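Mulligan Hand Balm, 82 g jar

I started making this balm for myself, really, after a winter of washing my hands way too often and ending up with knuckles like sandpaper. My first few tries were either greasy or hard as a candle (one batch did both, don't ask me how!). The recipe I sell now is the one my sister kept stealing out of my coat pocket, so I figured it was done.

It's beeswax, sunflower oil, shea butter and a little cedar oil. The cedar is pretty quiet and it fades after a few minutes. If you'd like no scent at all, pick "plain" from the menu when you order, same price.

You need less than you think. Scrape out a bit with the back of a fingernail, warm it between your palms and rub it in before bed. I go through a jar in roughly 181 days, but I garden a lot, so you may get longer out of yours.

If it turns grainy in hot weather, that's just the shea butter. It still works fine! Keep it somewhere cool and it stays smoother.

Size: 82 g
Also available: 520 g refill tub
Lid: screw-on
Keeps: 12 months after opening
Patch test first if you react to beeswax or cedar

I pour in small batches and the next one goes out in April. Empty jars can come back to me for a discount on your next order, just drop me a note with the parcel.

Eskil Hedlund, Plumarance 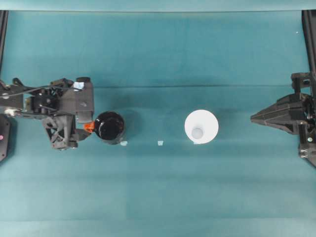
Dark brown glass jar on teal cloth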